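Calora Neighborhood Supper Program
Progress report to the Clestetine Fund
Nov 30, 2019

Dear Mylene Quiambao,

You asked for a short report this time, and after reading our last one again we see why.

The supper program has met its main target. We now serve a sit-down meal on 15 evenings a quarter, up from 10 when the grant began in April. Attendance is steady, apart from the evening we tried lentil loaf. The lentil loaf is not in the budget for next quarter.

The kitchen lease with Van Wijk has been renewed for two years at the same rent. They agreed to repair the extractor fan, which they have also agreed to do twice before. Until then we cook with the back door open and our coats on. The gas bill came in under plan, and we would love to claim that as good management.

Linens were the surprise of the period. Paper covers were eating a silly share of the supplies line, so we moved to washable cloths and put the difference toward fresh vegetables. Guests like them. The laundry costs more than we guessed – gravy is a patient enemy – but we still come out ahead.
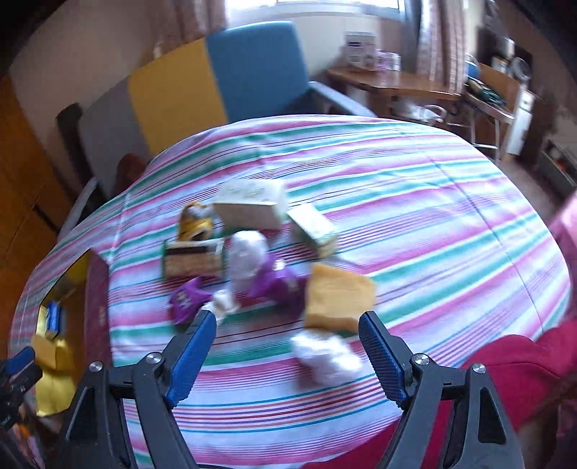
One of the striped tablecloths, fold lines included.

Two things are behind schedule. The cooking classes were meant to begin this fall and did not, as our teacher took a paid job, a move we found hard to argue with. Consolacion Macaraeg has agreed to take over and wants to start with soups. She has asked for better knives. She has seen our knives.

The other is the delivery route to Usavside. We planned three stops and are running one. The van passed inspection on its second try, but we are short a driver with the right license. We have an ad up and two people have replied, one of whom can drive.

Spending is within the approved total. We ask to move the unspent class fees into next quarter, and to use a small part of them for the knives. A signed budget sheet is attached, along with the receipts, now in date order as you requested.

With thanks,
The Calora supper team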